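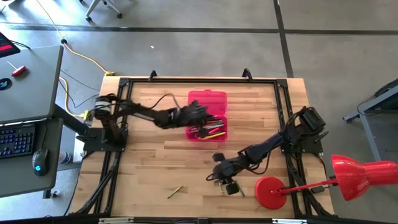
Left arm over the pen box, small gold pen out on the wood.

November 21, 2024

Second day with the Soriano kit on trial from Cavbridge. Two arms, the frame, the grippers and the Unent software, all on one quote. We have to say yes or no in January.

Got in early and ran the homing routine. The left arm came up clean. The right one threw a joint fault and I had to power it down and start over. Lino De Luca says the fault list in the manual is for the older controller. I wrote the code down and sent it to their support address. No answer by the time I left.

Most of the day went to the pen task. Alfredo Buenaventura wants it as our main test. We sell art sets, and if the kit can't handle pens and crayons there is no point in going further. The quote covers up to 300 hours of run time before the first service visit. I asked whether homing counts toward that and was told it does. I don't like that much.

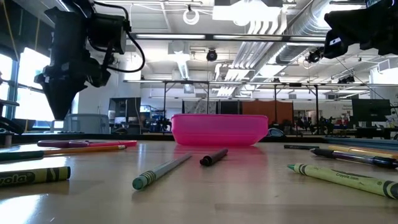
Crayons, pencils and markers spread out, pink bowl in the middle.

Logged 384 tries since we started, and 83 of those I marked as bad. Some of the bad ones are my fault for typing the wrong task name, so the number needs another look. Pencils worry me more than crayons. I want to do a set with nothing but pencils.

Unent is easy enough to learn. The save button is too close to the discard button and I lost a run that way after lunch. Put it on the list for Cavbridge.

Alfredo asked about the other offer, from Skastberg. It is cheaper but there is no training included, and Lino thinks we would need it. I told them I'd put both prices on one page.

Need to order more crayons. Left the log sheet on Lino's chair.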